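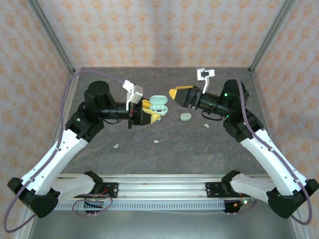 Fongate, October

Home | Ask | Topics | Members | Log in

Earbud case lid will not stay closed

Posted by Mwende Rotich

I have a mint-green earbud case, standing open on the tabletop in the photo. The lid opens normally. When closed it rises again by 2 mm, and the earbuds keep reconnecting to my phone. The case is out of warranty. I have tried a different charging cable with no change. Is this the hinge, the magnet, or something under the lid?

sipos_bench

Check for debris first. Lint collects in the charging wells and lifts the earbuds enough to hold the lid off its seat.

Remove both earbuds and close the empty case. If the lid now sits flush, the obstruction is in the wells or on the earbuds. Brush the wells with a dry, soft brush and wipe the contacts with a lint-free swab. Oversized replacement tips produce the same symptom, so refit the original tips before testing again.

If the empty case still springs open, look along the hinge line from the side. A lid that sits higher at one end has a bent or cracked hinge. A lid that sits level but has no pull at the front has probably lost its magnet. Do not glue a new one in until you have checked polarity against the base.

Fledano

mine did this, was the tips

tern800

Agree with the first reply on order of checks. If you do end up cleaning residue off the rim, 600 grit paper is too coarse for that plastic and will leave it dull. Use a damp cloth, let it dry with the lid open, then put the earbuds back.

Related topics
Left earbud not charging in case
Brirkex charging cable fits loosely
Removing lint from a phone charging port
Case light stays on after closing

Contact | Copyright Sipos Community Help | Back to top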